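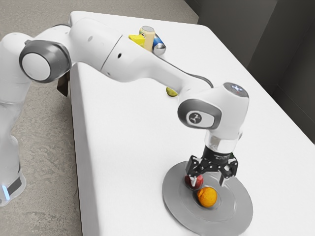
Nilton Montoya replied:
I would look at the tool offset before touching friction. If one finger gets to the fruit first and the other is still a way off, the gripper isn't centred on what it thinks it's picking up. What does the tool centre say in your arm file?

Nazanin Babaei wrote:
It says whatever the Standeo template says. I haven't changed it. The template was made for the longer fingers though, and I've got the short ones on, so you may have a point about height. I don't see how it would be off sideways.

For anyone joining now, the first half of this is in the other thread, which got locked when the board moved. Short version. It's the fruit cell in Tosa, one arm at the table, two-finger gripper, pick from the plate. I did a batch of 1,000 picks on the old version and 97 failed, which I could live with. I moved to the new version in February, same cell file, and now most apple picks end with the apple shoved along the plate and the fingers closing on the side of it or on nothing. The orange is better but not good. I want to get the simulated cell right before I load the same program on the real arm.

gantrymouse wrote:
It'll be friction. The new version reads friction from the material and ignores the number on the object if both are set. I had blocks sliding all over a tray until I found that. Open the plate, look at which material it has, and I bet it says default.

Nazanin Babaei wrote:
Plate was on default, yes. I gave it the old number and ran 50. A bit better. Still shoving the apple.

Nilton Montoya wrote:
More friction under the apple just makes it stay put a bit longer while it's being pushed. It's still being pushed. Check the offset.

gantrymouse wrote:
"A bit better" on one change means the change was right. She should do the finger pads as well. If the plate lost its number the pads will have too.

Nilton Montoya wrote:
I'm not saying leave the friction wrong. I'm saying do things in order. Geometry first, then contact, then the program. If you tune friction on top of a bad offset you end up with a number that hides the offset, and then it won't carry over to the real arm at all. I've had to undo that on someone else's cell and it took longer than building a new one would have.

How to check it, Nazanin:

Take everything off the plate except the apple. Stop the physics. Jog the arm so the tool centre sits on the middle of the apple, using the coordinates and not your eye. Then look straight down the wrist. Both fingers should be the same distance from the skin. Turn the wrist half a turn and look again. If the gap swaps sides, the offset is in the tool. If the gap stays on the same side of the apple, the apple's own centre is wrong, or the table frame is.

lathe_and_lunch wrote:
Seconding the half turn. Same as clocking a part in a chuck.

Can I ask what you have the time step at? With small round things on a hard plate a coarse step will kick them as soon as a finger touches.

Nazanin Babaei wrote:
Default step. I'll do Nilton's check first.

Nazanin Babaei wrote:
Done. The gap swaps sides when I turn the wrist. So it's the tool.

I opened the gripper file and the tool centre is shifted a few millimetres towards one finger. It wasn't like that in the old version, I have the backup and it's zero there. I think the importer is taking the gripper's middle from the outer body, with the linkage plates and everything, where it used to take it from the mounting flange. The body mesh isn't quite even side to side.

Nilton Montoya wrote:
Then put it back to zero by hand and save the gripper as your own file, not over the Standeo one. The next update will write over theirs.

gantrymouse wrote:
Fair enough, that's a proper fault. I still say do the pads.

Nazanin Babaei wrote:
Pads were on default as well, so you were right too. Both are fixed. I also took the tool height down to match the short fingers.

Set a full batch going at teatime.

brack_n_pin wrote:
Is anyone else getting the wrist cable catching? Mine runs under the upper link and in the new version it has collision switched on. On a low reach the arm stops dead and says it's in contact with itself.

lathe_and_lunch wrote:
Yes. Untick collision on the cable, keep it as a visual only. But on the real machine do look at the cable at the lowest pick position, because that's the place it gets tight. The simulator won't tell you once you've unticked it.

brack_n_pin wrote:
Ta. That sorted it.

Nazanin Babaei wrote:
Results from the batch. Irker logged 1,009 picks when I'd asked for 1,000, so I don't fully trust the log yet. Going by what it says, failures on the apple are well down and the orange is fine. The apple ones that are left all look alike. The orange is right in front of it and the finger comes down close to both, then the apple rolls a little before the fingers shut.

Nilton Montoya wrote:
The extra nine are retries. Irker writes a line when a pick starts, and if the planner gives up and starts again you get two lines with the same pick number. Sort by pick number and throw away the first of each pair.

Nazanin Babaei wrote:
Yes, that's them. All nine are pairs. Thanks.

gantrymouse wrote:
Just move the orange further away.

Nazanin Babaei wrote:
I could, but the real plate will have fruit touching fruit. I don't want a cell that only works when things are set out nicely.

gantrymouse wrote:
You're commissioning it though. Get it working with them apart, then bring them together. Otherwise you won't know if a failure is the cell or the layout.

Nilton Montoya wrote:
Agree with gantrymouse on this one. Have a setting-up layout with the fruit well apart that you never change, and run it after every update. If that fails, something in the cell has moved. Keep the crowded layout for testing the program.

lathe_and_lunch wrote:
I'd disagree a bit. A spaced-out layout would have passed with that offset on anything soft enough. It was the awkward cases that showed the fault. I'd keep one awkward layout in the check as well, with the cans and so on left at the back of the table.

Nilton Montoya wrote:
With a hard apple and fingers off centre it would have shown on either. But two layouts is no great cost. Run both.

Nazanin Babaei wrote:
Both it is.

For the close one I tried turning the wrist so the fingers come down either side of the apple without one of them going between it and the orange. The Pai planner will do that if you give it a free wrist angle. Mine was locked, left over from the template again. Slower per pick, and the arm takes a longer way round on some of them, but it has stopped rolling the apple on the ones I watched. I also made the time step finer as lathe_and_lunch said. I should have done those separately, so I can't tell you which did what.

lathe_and_lunch wrote:
Put the step back and run 50. If it still holds, it was the wrist.

Nazanin Babaei wrote:
Will do on Monday.

For the record, this is what I now go through after an update:

Compare the gripper file with the backup, tool centre first.
Half-turn check on the apple with the physics stopped.
Materials on the plate and the finger pads.
Cable collision off.
Wrist angle free or locked, whichever the program expects.
Fixed layout, then the crowded one.
Clear the pairs out of the Irker log before working out any failure rate.

brack_n_pin wrote:
Add the home position. Mine came back from the update with the base turned, and the first move swung the arm right across the table.

Nazanin Babaei wrote:
Mine was fine, but I'll add it. Before anything else moves, presumably.

brack_n_pin wrote:
Yes. Top of the list.

Nilton Montoya wrote:
When you go over to the real arm, measure the tool centre again from scratch. Don't copy the zero across. Real fingers are never quite even once they've been off and on a few times. Touch a fixed point from four directions, let the controller work it out, and write the figure on a bit of tape by the controller so the next person can see if it's changed.

gantrymouse wrote:
And cheap apples for the first day. You'll be bruising a few.

Nazanin Babaei wrote:
Noted. I've sent the importer fault to the Tosa people with both gripper files attached. I'll post here when they answer.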